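Why a Battery Drop-Off Should Not Share a Counter with Anything Else

The county's proposal for the Garwood transfer station would merge the battery drop-off with the general intake counter starting in January. The stated reason is labor cost. One attendant would cover paint, fluorescent tubes, cords, small appliances and batteries from a single window. I think this is a mistake, and the numbers in the county's own handout support me better than they support the proposal.

Rechargeable cells are the problem. An alkaline cell from a flashlight can sit in a bucket for a month with little risk. A lithium cell with a dented case, dropped into the same bucket with its terminals bare, can short against its neighbor. The handout lists 4000 pounds of mixed batteries received in the last program year and does not separate them by chemistry. Without that split, no one can size the storage, the tape supply or the fire allowance.

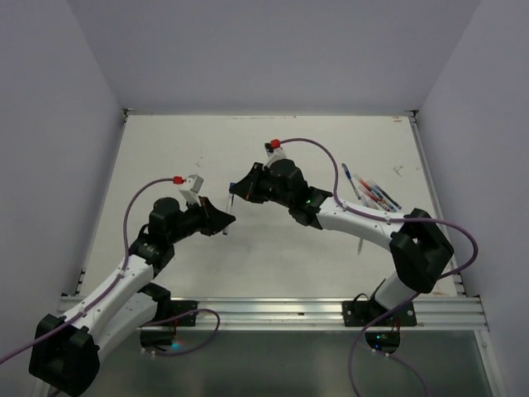

Two arms on a rail above a white tabletop.

The Ulau site tried a combined counter. Its attendants were told to tape terminals at the window, and when the line got long the taping stopped. Material went into drums as received. The processor then rejected two loads and charged a sorting fee of 200 dollars on each. Set against the saved hours, that is a small sum, but the rejected drums also sat on site while a new pickup was arranged — the exact condition the storage rules are written to avoid.

Supporters of the merger point to Jaldale, where one window handles everything. Jaldale accepts batteries only in clear bags, one battery per bag, with a limit of 100 bags per household per year. Residents do the preparation at home. The Garwood plan adopts the single window and leaves out the bags and the limit. It copies the part that saves money and drops the part that makes the saving possible.

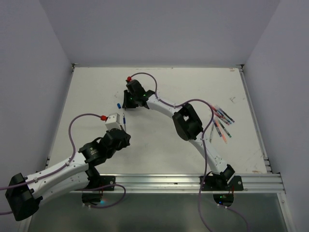 Two white-and-black robot arms over a white work surface.

There is also the matter of damaged cells. A swollen phone battery should go into its own container with a nonflammable filler, away from the public. The present battery shed on Mahmoud Road has a marked shelf for this. The floor plan for the merged counter has no such shelf, and the nearest open floor space is next to the paint cabinet.

My preference is to keep the shed and cut its hours. Three mornings a week would cover most of the current traffic, and the attendant could be shared with the intake counter at other times. If the county wants a trial of the single window, it should require bagged batteries from the first day, weigh lithium cells separately, and stop the trial once uninspected material on site passes 1000 pounds.

Written comments are due at the county office before the plan goes to a vote. Mine will ask for the chemistry split first.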